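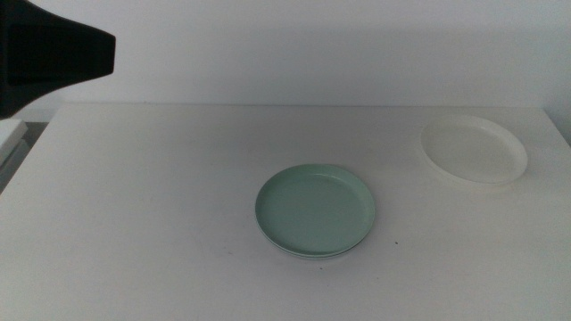 Home | Forums | Furniture & Finishes | Search | Log in

White table regret, or am I being dramatic?

tansy_and_toast
Okay so we finally replaced the old oak dining table (my grandmother's, it went to my cousin in Lisau, she's thrilled) and I talked everybody in the house into matte white. I wanted white for years! And now I've had it 3 weeks and I spend my evenings rubbing at it with a cloth like a crazy person. Pencil, turmeric, the blue from cheap jeans where my son leans on it... What do you all clean yours with? And did you get used to it or did you give up and buy a tablecloth?

gluepot829
Dish soap, warm water, microfiber, dry it right after. That's all I've ever done. Stay away from the melamine sponges on a matte top. They're very fine sandpaper and you'll get shiny patches you can never get rid of.

Samira Shboul
Going to disagree with gluepot a little. I've used the white sponges on mine since we moved in and there's no shine, you just can't lean on it. Wet sponge, light hand, stop when the mark's gone. Turmeric won't budge for soap, I've tried. What did work on turmeric was putting the thing next to a sunny window for a couple of days.

gluepot829
"Light hand" is what everyone says right before they post a picture of a shiny patch. I refinish these for a living, and I had one in January where the whole spot in front of dad's chair looked buffed. But yes on the sunlight, that works on curry stains.

tansy_and_toast
Ha, well, the table weighs a ton and the sunny window is upstairs. Could I drag a lamp over?

Samira Shboul
A lamp won't do it, sorry. Can you lift the leaf out and carry just that?

tansy_and_toast
The stain IS on the leaf! Never even crossed my mind. Going up tonight.

Bereket Ambaye
Chiming in on the tablecloth question. We had a white one in the Prandgate apartment and I hated it for 25 days, then I stopped seeing the marks. My wife never stopped seeing them. We bought a wipeable cloth for 30 bucks and she picks it off every time company comes, so the guests get the nice table and we eat on plastic like it's a picnic.

mudroom_mel
Unpopular opinion, matte white is a showroom finish and should stay in the showroom. Get a satin. Same color, wipes down in one pass.

tansy_and_toast
Satin shows every fingerprint though, we looked at one and my son had it smeared before the salesman got over to us.

mudroom_mel
Fingerprints come off. Turmeric's forever.

Comments (3)

hollis_r: Does the window trick work on red wine? Asking for tomorrow.

Awwad: I tried it on wine and got a paler pink. Soap first, right away, then sun.

tansy_and_toast: Update, the leaf's been in the window two days and the yellow is mostly gone. Jeans blue came off with plain soap. Still no tablecloth!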